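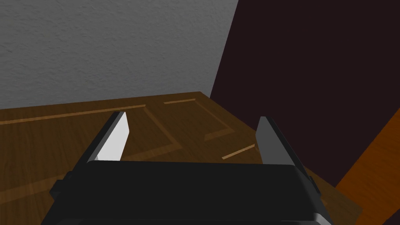
The two-finger gripper, open over a wooden surface in one of our simulated rooms.

About us

Hello! I'm Drahomíra Ondrejka and I run Foldale, which makes practice rooms for robot arms. They're all on the computer, so you can load one up, drop your arm into it and let it bump into things all day long without anybody having to buy a new table.

I used to fit and program real arms for a packaging firm, and I spent far too many evenings standing next to a machine waiting for it to miss the same carton again. I started building little rooms at home so I could try things out before going in the next morning. A colleague asked for a copy, then her old boss did, and by January I was answering more emails about the rooms than doing my own job – so I handed in my notice and gave it a proper name.

What we sell

Our main product is called Kandura. It's a set of 38 rooms with furniture, walls and floors, plus a two-finger gripper that's ready to go. You can swap the gripper for your own model if you have one (most people start with ours and change later). The view comes from just behind the fingers, and that's the one I'd use first if you're teaching an arm to pick things up, but you can put more views wherever you like.

We fuss a lot over surfaces. Plain grey tables are easy to make and they're not much help when your arm ends up in somebody's dining room, so we do wood with grain and inlaid lines, bumpy plaster, dark painted-looking panels, that sort of thing. I did the first inlaid pattern over a long weekend and got completely carried away with it! If you turn the lights up and down you'll find one finger pad goes nearly white while the other stays grey, and it's well worth training with both.

Brotance is the smaller kit, meant for colleges and people working on their own. It has fewer rooms and runs on an ordinary laptop, a bit slowly on an old one. Some 300 people are using it at the moment. The lessons that come with it are written in everyday words, and if you get stuck on one please write and tell me which, as I do rewrite them.

Then there's Lemma, our made-to-measure service. Send us photos and measurements of your own workspace and we'll build it for you. You get two rounds of changes in the price, and after that we charge by the hour.

How we work

We're a small outfit and we like it that way. Emails get read before 10 in the morning and again after lunch. If your question is about joint limits it'll probably come to me, and if it's about an invoice it'll also come to me, only I'll be slower.

You can try one Kandura room free before you buy anything. Use the contact form and tell us which arm you've got, and what you'd like it to pick up.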